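Snack swap FAQ

Updated in August. Same questions keep coming in so here they are in one spot. If yours isn't here, write to Liesl.

What is the swap?
You mail a box of snacks to somebody, somebody mails one to you. Small stuff, wrapped, from wherever you live. That's it. We're at 587 members right now.

Who runs it?
Liesl Eberhard does the matching, Bogdan Cozma does the list and the labels. Both have day jobs. Answers can take a few days, sometimes longer in summer.

What does it cost?
Free to join. You pay for your snacks and your postage. Spend cap on the snacks is 11 dollars, please stick to it, people felt bad last round when they got a huge box and had sent a normal one.

How heavy can the box be?
700 grams packed, tape and all. Kitchen scale is fine. Over that and the postage jumps in a lot of places.

Can I send chocolate?
October to April yes. Rest of the year at your own risk, and ask your match first. Bars with a wafer inside travel better than filled ones. Nothing with liquor in it, ever.

Homemade cookies?
No. Factory sealed only.

Can I take things out of the big bag to save room?
If each piece has its own wrapper, yes. Write down the ingredients from the bag, or cut that panel off and put it in. Loose unwrapped candy, no.

My match has an allergy, now what?
It's on the match sheet, second line. Read it before you shop. If you can't read the label of something, don't send it. Britt-Marie Backlund keeps a word list for nuts, milk and sesame in the languages we get most, ask her for the latest one.

Which box should I use?
Any small carton that closes flat. Lots of people use the Galelon one with the fold-in lid becuase it needs less tape. Padded envelopes only if you're sending soft candy. Chips in an envelope arrive as dust.

Do chips work at all?
In a carton, in the middle, with soft stuff on both sides. Don't poke a hole in the bag to flatten it. Yes people have done this.

I got a Trnka box and half of it is stuff I don't know. Is that normal?
Trnka is the mystery round, so yes. The sender puts a note in with one line per item. No note? Ask them, most are happy to tell you. A translation app on the wrapper gets you most of the way.

My box hasn't come.
Give it four weeks. Then write to Bogdan with the tracking number. If it's lost we match you again with a Mista sender, those are people who signed up to send an extra one.

Do I have to post about my box?
No. A thank you to the sender is enough. If you do post, cover the address.

What do I do with the ones I don't like?
Pass them on. Aurelia Anghel keeps a bowl at her office and says its empty by 3 pm.

How do I keep track of what I got before it all gets eaten?
Sort it the same day. Sânziana Nistor has the easiest way and most of us copied it. Tip the box out on something flat with room around it, a bed is good, and use a tray with sides for whatever you want to open first. Like the metal one with the gold inside here, one silver and brown wrapper in it, and the candy bar, the yellow packet with the green label and the other little things left out on the plaid sheet till you get to them. Bigger packages can stay by the tray. Write the names down as you go, max 200 characters per item if you're putting them in the Gireck list, it cuts off the rest. 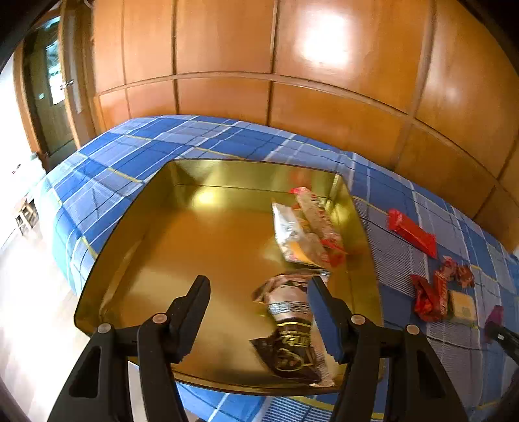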